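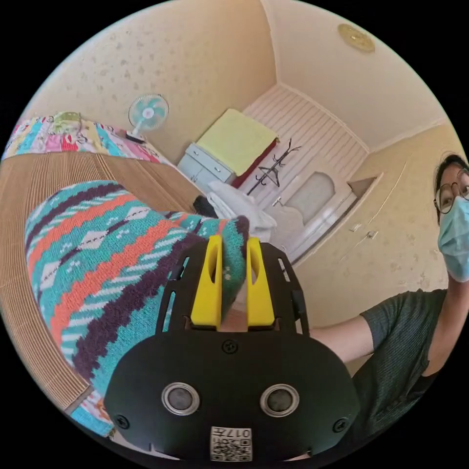

The patterned jumper and the back bedroom

Home / Gallery / Around the house / Knits

Hello again! Today it's the big jumper, along with far too many words about wool. It's the back bedroom, the one with the patchwork on the bed and the white slatted wall panelling. The fan lives up by the head of the bed from June onwards because that room gets the afternoon sun and holds on to it like an oven.

The jumper first, as it's what you came for. The colours are turquoise, a sort of coral orange, a deep purple that goes nearly maroon in some lights, and white. Diamonds and zigzags all over. My friend Dagmar Šindelář knitted it for me over one very long winter, and she used Truvley yarn throughout, the four-ply, which she swears by and I find a bit scratchy at the neck until it's had a few washes. She keeps a notebook for every project and mine says 2158 metres of yarn, which I made her read out to me twice.

Sorting day

I do the knitwear every year on whichever Thursday looks driest. Everything comes out, everything gets laid flat and looked over for moth, pulled threads and thin elbows, and then it's folded and put away until the weather turns. I used to hang my jumpers up (I know, I know) and ended up with shoulders like little horns on all of them. Štěpánka Krajčí caught me at it once and was so horrified that she took the hangers home with her! So now it's flat storage only, and the coat rack in the corner is for coats and the odd dressing gown.

Laying a jumper out sounds like nothing, but a heavy one has a mind of its own. I take hold of the hem and coax it along a bit at a time. Pull from one corner and the whole pattern goes off on a slant, and then you're there for ages patting the diamonds back into rows. A summer mat is very good for this, I've found, much better than a quilt. The wool slides just enough. On a quilt it grips, and you end up dragging the bedding about as well.

The mats came from Skirent, the little homeware place that used to be by the station, and they've outlasted the shop. If you're buying one, get it with a bound edge. The first I ever had wasn't bound and it shed bits all over the carpet for two summers.

Folding, or my version of it

Collar at the top, both arms out, smooth the body down with the flat of your hand. Then one sleeve comes up and over, then the other, and after that I fold the bottom up to meet the neck. Dagmar folds hers in thirds the long way and gets a much neater parcel, but she has deeper shelves than I do.

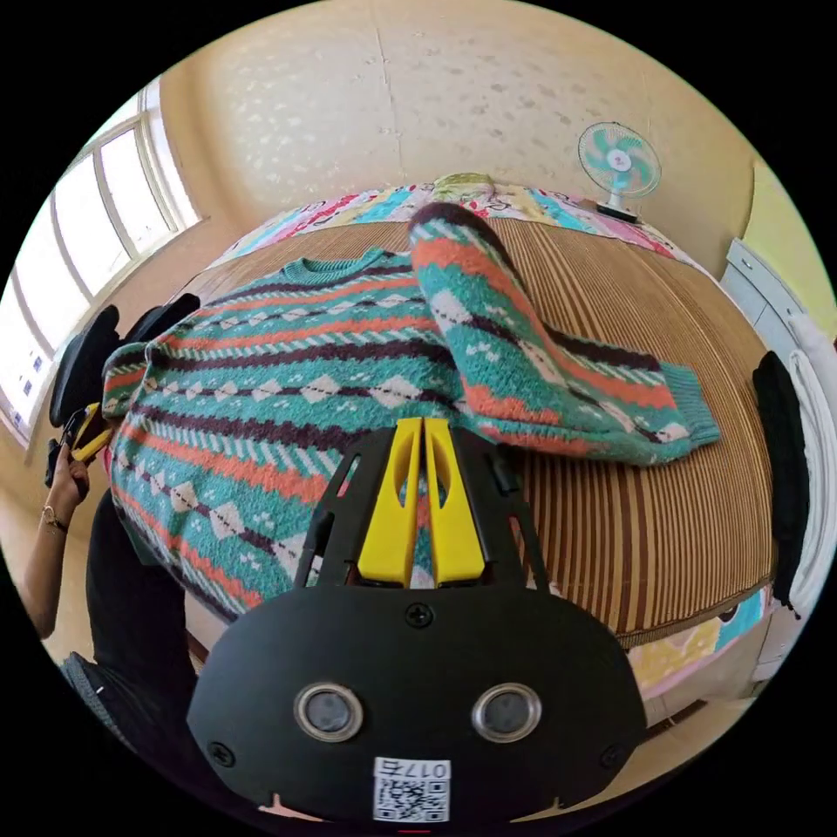 Before the second sleeve goes in I always stop and check the cuffs, as they're the first part of any jumper to go. Plain rib takes a lot of punishment from washing-up and dog leads and being shoved up to the elbow. On this one the cuffs and the collar are both plain teal, so if I ever do wear one through it should be an easy enough repair. Dagmar gave me a leftover ball in the same shade and I've got it in the button tin, safe from me and my urge to knit egg cosies.

Washing, for everyone who asked: cool water in the bath, a capful of Urio wool wash, no wringing. I press it between two towels and leave it flat for 60 hours, turning it whenever I remember. Štěpánka says that's excessive and hers are ready in a day and a half, but her house has proper radiators. I also tried the Triltia cedar blocks last year. They smell lovely and the moths stayed away, though I'd also vacuumed the wardrobe for the first time in goodness knows how long, so make of that what you will.

Bits and bobs

The pattern is Dagmar's own and she hasn't written it up, so I can't send it to anyone, sorry! I do keep nagging her. She says the chart is on four sheets of squared paper with coffee on two of them.

Someone asked in the comments what size it is. It's a generous medium with room for a shirt underneath. The sleeves are on the long side for me and I turn the cuffs back once when I'm wearing it.

Next up in the gallery will be the cardigans, once I've sewn the buttons back on the grey one. If you have a trick for getting bobbles off without thinning the wool, do leave it below. I've been using a little comb and it takes me an entire evening per sleeve.

More in Around the house: Airing cupboard | Mending basket | The quilts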